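# Object spacing rule for pick tests: per block or per group?

**Tiruwork Alemayehu**

Our bench procedure says "objects shall be separated by at least one finger width before a pick trial." It doesn't say whether that applies to every neighbor or only to the target. We run plastic shape blocks on a maple board over pegboard. The back row has gaps. The blocks in the column nearer the middle touch or nearly touch.

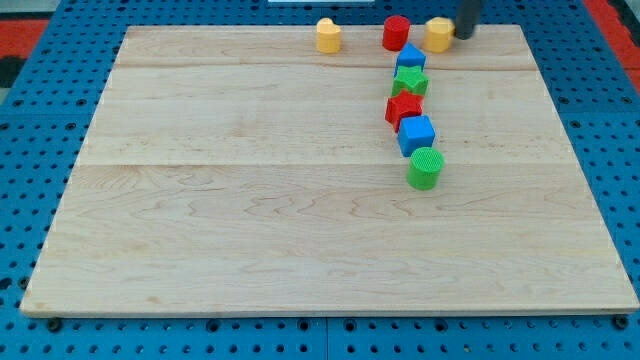
## Replies

**Trinska**

Every neighbor, if you report the run as "separated." Your back row might pass once measured. The column from the blue prism down to the green cylinder is clutter and should be logged under its own class. Don't average the two. We do 5 trials per class, then reset the layout from a written placement sheet.

Also write down which finger you measured. Ours is 7 mm, and the sheet was once filled in with the width of the old one.

**Pondau**

just spread them out, you have the whole left half of the board free

**Gebreyes**

Spreading them changes the test. If the procedure allows clutter, keep the layout and record it. Add 2 lines to the sheet: minimum gap, and approach direction for each pick.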